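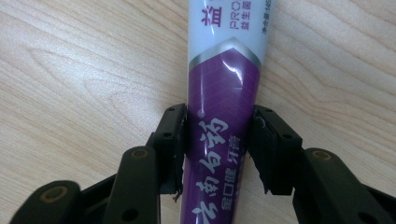 Gelville Residents' Group
Minutes of the meeting, August 10, 2023

1. Last minutes
Agreed, with one correction: the bus shelter was "promised", and the word "delivered" should come out.

2. Jurkico parking scheme
The chair read out Jurkico's letter. It says 63 permits will be enough for the streets behind Ding Lane. Members asked how the firm got that number when 106 households are on the list. The letter doesn't say. Jurkico also claims the trial was "widely welcomed". No one present had been asked. The secretary is to write again and ask for the survey itself, as the summary is no use to us.
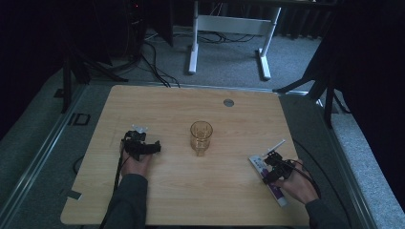 It was pointed out that the same firm told us last year the scheme would pay for itself, and is now asking for 4000 pounds towards signs. Proposal to pay half was put and lost. Proposal to pay nothing until the figures arrive was carried, 6 against.

3. Skukia footpath
Still shut. The council's new date is October. The meeting noted this without much faith, it being the third date given. A member offered to walk round and check whether any work has started.

4. Any other business
Complaint about bins left out on the Skukia side. Leaflets were tried before and made no difference, so no action.

Next meeting: date to follow once the hall confirms.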